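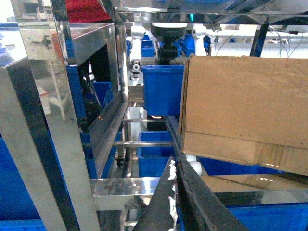
Karton vor blankem Edelstahl

Der Leerlauf und ich, Teil 2

10.12.2024

So, weiter geht's mit dem alten Kombi und seinem frei programmierbaren Steuergerät. Wer den ersten Teil nicht gelesen hat: Die originale Einspritzung ist im Juni rausgeflogen, drin sitzt jetzt eine Dunari, der Kabelbaum ist selbst gecrimpt (nie wieder!) und der Motor läuft. Er läuft sogar ziemlich gut, solange man auf dem Gas steht. Nur an der Ampel benimmt er sich wie ein störrisches Kind.

Volllast abstimmen macht ja Spaß. Man fährt, man loggt, man schaut auf die Lambdawerte, korrigiert ein paar Zellen im Kennfeld und fühlt sich wie ein richtiger Applikateur. Leerlauf dagegen ist Kleinkram. Da kommt alles zusammen, was den Motor irgendwie ärgern kann: Lichtmaschine, Lüfter, Servopumpe, kaltes Öl, warme Ansaugluft, und das alles bei so wenig Luftmasse, dass jeder kleine Fehler riesig aussieht.

Angefangen hat es bei mir mit dem klassischen Sägen. Motor warm, Fuß vom Gas, und die Drehzahl wandert hoch und runter, schön gleichmäßig, man könnte dazu tanzen. Mein erster Reflex war natürlich, am P-Anteil vom Leerlaufregler zu drehen. Weniger P, dann wurde es langsamer, aber nicht ruhiger. Mehr P, dann wurde es hektisch. Dann habe ich am I-Anteil gedreht, und beim nächsten Start ist der Motor auf 2.130 Umdrehungen geschossen und hat da oben erst mal gewohnt. Super.

Ich habe das Log dann an Malcolm Parsons geschickt, den ich aus dem Flimeo-Forum kenne. Flimeo ist das Programm, mit dem ich die Logs auswerte, und das Forum dazu ist ein kleiner, netter Haufen. Die Antwort kam noch am selben Abend und war kurz: Regler komplett ausschalten und erst mal die Grundeinstellung machen. Hat mich ein bisschen geärgert, weil ich das schon dreimal irgendwo gelesen und dreimal überblättert hatte.

Also Regler aus. Das heißt, das Leerlaufventil bekommt ein festes Tastverhältnis, je nach Kühlmitteltemperatur, und sonst fummelt niemand daran herum. Und siehe da, er sägte trotzdem! Ganz ohne Regler! Damit war klar, dass ich tagelang am falschen Rädchen gedreht hatte.

Der eigentliche Übeltäter war die Zündung, beziehungsweise das Zusammenspiel aus Zündung und Gemisch. Mein Zündkennfeld hatte im Leerlaufbereich eine Steigung in die falsche Richtung. Mit steigender Drehzahl gab es mehr Frühzündung, also mehr Drehmoment, also noch mehr Drehzahl. Dann fällt der Saugrohrdruck, man rutscht in eine andere Zelle, dort war es etwas zu mager, die Drehzahl bricht ein, und das Spiel beginnt von vorn. Der arme Motor konnte gar nicht anders.

Ich habe den Bereich dann umgebaut: unterhalb der Solldrehzahl etwas mehr Frühzündung, darüber etwas weniger. Dadurch fängt sich der Motor von allein, ganz ohne dass ein Regler eingreifen muss, und vor allem schnell. Zündung wirkt ja praktisch beim nächsten Arbeitstakt, während die Luft vom Ventil erst durchs ganze Saugrohr muss. Die Zellen links und rechts vom Leerlaufpunkt habe ich beim Gemisch auf fast denselben Wert gezogen, damit es beim Wandern keine Stufe gibt. Ein Hauch fetter als Lambda eins mag mein Motor übrigens lieber, die Nockenwelle ist halt nicht mehr Serie.

Danach lief er im Stand wie eine Nähmaschine. Ich habe bestimmt zehn Minuten in der Garage gestanden und einfach zugehört, mit Tee in der Hand und offenem Tor.

Dann ging der Kühlerlüfter an. 621 Umdrehungen, laut Log, und einmal kräftig durchgeschüttelt. Ausgegangen ist er nicht, schön war es trotzdem nicht. Der Lüfter zieht beim Anlaufen ordentlich Strom, die Lichtmaschine bremst den Motor, und bis der Regler (der war inzwischen wieder an) das merkt, ist die Drehzahl schon im Keller. Da hilft nur Vorsteuerung. Die Dunari kann das zum Glück: Man gibt an, um wie viel das Leerlaufventil weiter aufmacht, wenn der Lüfterausgang geschaltet wird, und man kann den Lüfter selbst ein kleines bisschen verzögern. Erst Luft, dann Last. Ich habe am Anfang viel zu viel draufgegeben, da hat er beim Einschalten einen Satz nach oben gemacht. Jetzt ist es ein winziger Schlenker, den man nur hört, wenn man darauf wartet.

Und wann soll der Regler überhaupt zupacken? Darüber habe ich mit Hendrik Nijs lange hin und her geschrieben. Hendrik fährt dieselbe Steuerung in einem kleinen Boot, wo die Welt natürlich ganz anders aussieht, und lässt den Regler immer mitlaufen. Bei mir im Auto ging das schief: Beim Ausrollen mit eingelegtem Gang hat der I-Anteil fröhlich in die falsche Richtung gesammelt, weil die Drehzahl ja von den Rädern kommt. Kupplung treten, Ventil zu, Motor fast aus. Seitdem ist der Regler nur aktiv, wenn das Gas geschlossen ist und die Drehzahl höchstens ungefähr 200 über dem Soll liegt. Beim Verlassen des Fensters wird der I-Anteil eingefroren und nach dem nächsten Gasstoß auf null gesetzt. Wer das Einfrieren in der Software sucht: Es versteckt sich im Reiter mit den Startparametern, fragt mich nicht, warum.

Was noch fehlt, ist der Kaltstart. Den kann man ja leider nur einmal am Tag üben, und im Moment gehe ich morgens im Schlafanzug und mit Laptop in die Garage, drehe den Schlüssel, fluche, ändere einen Wert und gehe wieder rein. Die Nachstartanreicherung ist noch zu kurz, so viel sehe ich im Log. Er springt sofort an, läuft ein paar Sekunden prima und wird dann mager und zittrig. Bei der Luftmenge bin ich unsicher. Kastriot Halilović hat mir seine Temperaturkurve geschickt, die ist im kalten Bereich viel steiler als meine, allerdings hängt bei ihm auch ein anderes Ventil dran. Als Form nehme ich sie trotzdem mal und skaliere sie runter.

Noch kurz zu den Fragen unter dem letzten Beitrag. Otis Boateng wollte wissen, ob man das alles nicht lieber erst am Rechner simuliert. Kann man, und für den Regler habe ich das am Ende sogar gemacht: ganz grobes Modell, Saugrohr als Behälter, Motor als Pumpe mit Schwungmasse dran, dazu eine Totzeit. Das passt auf eine Bildschirmseite und sägt genauso schön wie das Original, wenn man die Zündung falsch herum kippt. Für die Reglerwerte war es als Startpunkt brauchbar, für die Kennfelder eher nicht, da steckt zu viel von meinem konkreten, leicht verschlissenen Motor drin. Ich kann das Modell gern mal hochladen, muss vorher aber die Variablennamen aufräumen, die sind teilweise nicht jugendfrei.

Und ja, das Leerlaufventil ist immer noch das alte. Ich habe es gereinigt, es klemmt nicht, es bleibt drin. Bis es halt nicht mehr mag.

Im nächsten Teil dann Kaltstart, und wenn ich bis dahin den neuen Ansauglufttemperatursensor eingebaut habe, auch der Heißstart nach dem Tanken. Der ist nämlich auch noch so eine Baustelle.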